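Teaching a sorting arm by hand vs by remote: what's working for you?

Posted 19th January by gumleaf_servo

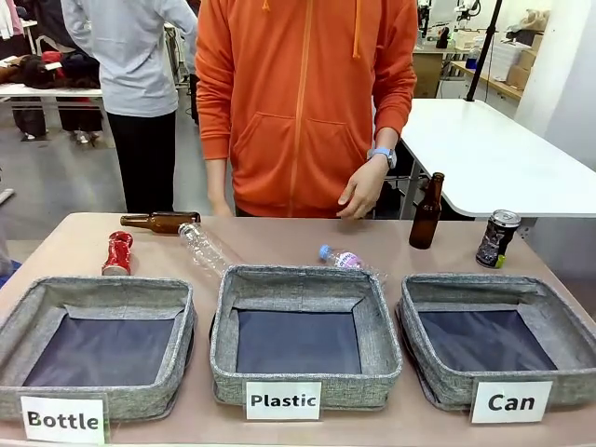
So we're three weeks into the recycling sort and I'd like some opinions before I sink more evenings into it. The job is simple on paper. Mixed drink containers on a table, three labelled bins along the front, and the arm has to learn what goes where from watching us do it. Bottle, Plastic, Can. A six-year-old could manage it, and mine has (he got bored after two rounds and asked for the tablet back).

We've been collecting demos two ways. One is remote control, with a little leader arm on the bench and the follower copying it. The other is plain human hands, someone standing behind the table and putting things away as they normally would, filmed from a fixed spot, with the hand positions pulled out of the video afterwards. My mate at Lestton swears by the second because you get so many more of them in an hour. I'm leaning that way too, but the policy I trained on it is doing some weird stuff and I want to know if it's me.

Numbers, for those who like them: 900 hand demos, 53 remote ones. Yes I know that's lopsided. The remote ones take me forever and my shoulder hates it.

The weird stuff is mostly glass. Cans it's fine with, crushed or not. It goes for an upright brown bottle by the neck every single time, even when the neck is the silliest place to grab, and if the bottle's lying down it sort of hovers over it and has a think.

----

kettlepoint_kev wrote:

Your hovering is the hand data, I'd put money on it. When a person picks up a bottle that's on its side they roll it a bit with their fingertips first, and you don't even notice you're doing it. A two-finger gripper can't copy that, so it gets to the spot where the roll should start and stalls. I had exactly the same thing with paint tins.

53 remote demos is enough to start with if they're all on the hard objects. Don't waste them on cans.

----

gumleaf_servo wrote:

Oh that's interesting, I do roll them! I just went and picked one up off the kitchen bench to check. Index finger and thumb, little half turn, then lift. Never would have noticed.

And no, mine are spread over everything, because I figured balanced was better. Whoops.

----

moosejaw_mech wrote:

I'm going to disagree with Kev a bit. The rolling is real but I think you've got a labelling problem before you've got a gripping problem. "Bottle" and "Plastic" are not two kinds of the same thing. A plastic water bottle is a bottle. You know your Bottle bin means glass, and whoever stands behind the table knows it after you tell them, but did every demonstrator get told the same way? If even a few of your people put a water bottle in Bottle early on, you've taught the arm to dither over anything bottle shaped.

I'd rename the card to Glass and re-check the first couple of hundred.

----

gumleaf_servo wrote:

Hmm. It does dither over the clear ones as well, now that you say it. I'd put that down to the camera struggling with see-through plastic. The one with the blue cap and the label it grabs no worries, so I assumed it was just finding the colours.

Renaming the card means every demo I've already got has the old card in view though. Does that matter?

----

moosejaw_mech wrote:

Only if the model's reading the card, and I doubt yours is. It's almost certainly going by bin position. Swap two bins around and see what it does. If it carries on dropping cans on the right no matter what the card says, there's your answer.

----

tinshed_tess wrote:

Please do the swap test, I beg everyone to do the swap test! We had an arm at Werville that sorted beautifully for a month and then somebody tidied the bench and put the bins back in a different order. It had learned "shiny goes right". That was the whole lesson it had taken from 2554 episodes.

Also I'm firmly on team remote and will fight about it. With hand demos you're asking the robot to guess what it would have done with a completely different body. With a leader arm, whatever you show it is something it can physically do. Slower, sure, but there's nothing to translate. I'd take 20 clean remote demos on a lying-down glass bottle over any amount of video of somebody's fingers.

----

kettlepoint_kev wrote:

20 is optimistic, Tess. Depends how many ways the bottle can be pointing. Neck left, neck right, neck at you, neck away, and all the angles between. You'd burn through 20 before lunch and still have a hole where the bottle's half behind something else.

----

tinshed_tess wrote:

Fine, 20 per direction. Still an afternoon. Still less than 900 of anything.

----

batchnorm_bruce wrote:

Can I put in a word for the third option, which is grabbing the arm itself and pushing it through the motion? We do all our training that way on the Plaltance arms. You feel the weight of the thing and you feel it when the gripper touches the table. With the leader arm I could never tell if I was squashing the object or a centimetre off it.

Downside is your own arms and body end up all over the camera view, so you have to record the path, step back, and let it replay with nobody in the way. Doubles the time. Worth it for glass in my opinion, because the one bottle we broke was during remote control, and I was finding bits in my boots until February.

----

gumleaf_servo wrote:

I hadn't thought of replay. My arm's joints are pretty stiff when it's powered down and I'm not sure it has a proper go-limp mode. Will check the manual tonight.

On the neck grabbing, any thoughts? That's the one that frightens me, given Bruce's boots.

----

batchnorm_bruce wrote:

What do your demonstrators do? If they're standing behind the table and the bins are on the far side of the bottles from them, the neck is the handy bit. You reach down, take the neck, swing it over and lower it in. I'd do the same. A hand can stop it swinging and a gripper mostly can't.

----

gumleaf_servo wrote:

Yep. That's exactly how we do it. So it learned it perfectly and I'm cranky with it for listening.

----

moosejaw_mech wrote:

Ha. In that case you can fix it in the instructions. Tell people to take glass around the body, below the shoulder, and lift straight up before moving across. It'll feel unnatural for the first dozen and then they stop thinking about it. And tell them to rest their hands in the same place at the start, either on the table edge or down by their sides, one or the other. If it's random the start of every episode is mush and you'll be trimming clips until you're old.

----

kettlepoint_kev wrote:

Disagree on the resting hands. A bit of variety at the start is good for it. Mine got so used to one start pose that if you nudged the arm before you hit go, it would drift back to the pose first and THEN begin. Looked very polite. Cost us four seconds a cycle.

----

moosejaw_mech wrote:

That's a different thing, Kev, that's robot start pose. I'm talking about human hands in video. Where the hand rests doesn't tell the arm anything useful.

----

kettlepoint_kev wrote:

It tells it where the motion comes from. But sure, agree to disagree.

----

tinshed_tess wrote:

While you two sort that out — OP, are you emptying the bins between rounds? We didn't for ages, and our arm got confused about when it was finished. Start every round with empty bins and stop when the table's clear, then there's a proper beginning and end to each one. Fabric bins are a pain for this because the sides flop in, and the gripper catches the rim on the way down. I ended up putting cardboard inside ours to hold the walls out.

----

gumleaf_servo wrote:

Empty every round, yes, that's one thing I did get right. Cardboard is a good idea, ours fold in at the corners too and I've had one near miss with the gripper.

OK, plan from here. Swap test first, before I collect anything else. Then go back through the early hand demos for water bottles in the wrong bin. Then remote demos on glass only, lying down in as many directions as my shoulder can stand, body grasp every time. I'll keep the hand data for the cans and see if mixing the two upsets it.

I've still got the Batista gripper pads in the drawer from last year, the soft ones. Anybody used those on glass or do they slip?

----

batchnorm_bruce wrote:

They're okay on clean glass and hopeless once they've got dust on them. Wipe them every session. And post the swap test result, whatever it is, I'm curious now.

----

gumleaf_servo wrote:

Will do. Might be the weekend before I get to it.

Contact the moderators | Copyright remains with individual posters | Back to top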